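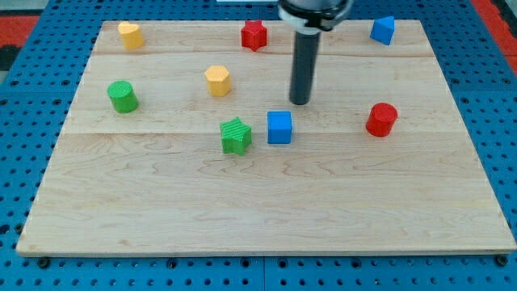
Review: the Alwood sorting board and block set, after a term with our robotics club

We run an after-school club for years 9 to 11, and since January the arm project has been a pushing and sorting challenge. For that we bought the Alwood board with its set of coloured blocks, and I've grown so fond of it that I thought other club leaders might like to hear how it does.

You get a big pale wooden board and a bag of blocks in red, yellow, green and blue. The shapes are the clever bit: a cube and cylinders, but also stars, a triangle, a hexagon and a chunky rounded one that my lot call the guitar pick. Cylinders roll off if you nudge them over, stars spin when you catch a point, and the cube goes more or less where you tell it (lovely for a first lesson!).

Our arm pushes with a plain black finger, so all the skill is in the approach. Suleiman Ekwueme in year 10 wrote the routine that lines the tip up behind the blue cube before it moves, and he must have changed the stand-off distance 600 times. His team, Ezeani, now clears a scattered board faster than I can by remote.

Fitting was easy. Ours sits on blue pegboard and went down in one lunch break. The grain is handsome, if a bit swirly, and one group had to adjust their colour thresholds because yellow on honey-coloured wood is a mean test for a cheap camera. I'd call that a feature, though they didn't at the time.

Grumbles? Only 2. The blocks have fine ridges on them, so they drag slightly differently depending on which way up they land. And the instructions are a single sheet that says next to nothing about layouts. We wrote our own set of 11, from "three in a row" up to a horrible one with both stars in the middle.

Compared with the Standari mat we had before, it's a huge step up. The mat curled at the corners and the arm would snag on it. I'd buy the Alwood again tomorrow, and we're hoping for a second one before the Aravier heats.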